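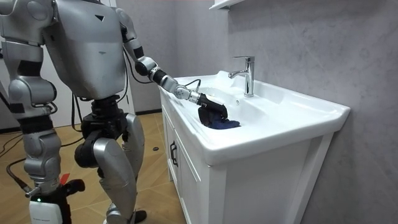

Fig. 1. Navy cloth in the basin of a white vanity.

Week 9 handout: The Bathroom Sink
Housekeeping Basics, Ebere Adeleke
October 3, 2026

Hi all! I promised I'd type up what I rattled through at the end of class, so here are my notes, a bit tidier than my handwriting (Femi, I saw you squinting at the board).

Start with the basin and leave the faucet for later. I know half of you do it the other way around, and I did too for years, but then you splash the faucet you just polished and have to go back to it. Take everything off the vanity top first. Toothbrush cups, soap, all of it.

Cloths: I like a dark one for sinks. Toothpaste shows up on it right away, so you know when to flip to a clean side. Bunch it up loosely for the bottom of the bowl, then fold it flat for the rim and the counter. One cloth for the sink, a different one for the toilet, and please don't mix them in the wash bucket!

Mixing the cleaner: 350 ml of warm water and a small squirt of dish soap. That's plenty for one bathroom. Wipe from the rim down toward the drain, go around the drain ring twice, rinse, then wring the cloth out hard and go over it again. Dry with a second cloth if you want it shiny (I always do, I can't help it).

Hair in the drain comes out BEFORE you wet anything. Musa asked about the overflow hole: an old soft toothbrush, a few turns, then flush with a cup of water.

For next time: do your own sink at home, write down the order you did it in, and bring your notes. We're on to mirrors and streaks.

13 comments
Share 9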